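Idico opens its new work floor in Praleck

The company Idico has opened its new work floor in the former Wieser building in Praleck. The first groups started there on Monday, at tables set up with ordinary household things such as cups, a mug tree and a potted plant.

The floor has a size of 800 square meters and was used before as a storage for paper goods. The renovation was made by the local firm Cadov and took one winter. According to Idico, the old ceiling beams were kept, and the lighting was planned again from the beginning.

"We wanted a large open room, where people can see each other and also walk easily from one table to the next," said Marlies Kofler, who is responsible for the building. She added that the furniture was chosen in a simple style, and that some of the tables will still change their place in the coming weeks.

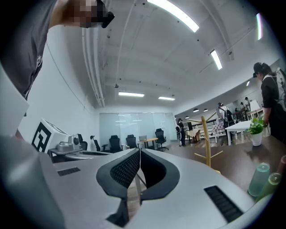
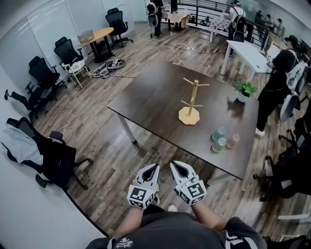
The new work floor in Praleck. Second picture: a table with a mug tree, three small cups and a plant.

The Wieser building was put up in 1,963 working days, as an old sign at the entrance still tells the visitors. After the paper business moved away, it stood without a tenant for a long time. The town received 327 letters from residents with ideas for its future use, and many of them asked that the building should not be torn down.

Idico has signed the rental contract for the upper floor only. For the ground floor the town is still looking for a tenant, and a bakery from the neighborhood has already shown interest.

Residents who would like to see the rooms can visit them in April. Registration is possible at the Praleck town office, and the tour is free of charge. Each tour takes 2 hours. The entrance is on the courtyard side, as the front door is still waiting for its new lock.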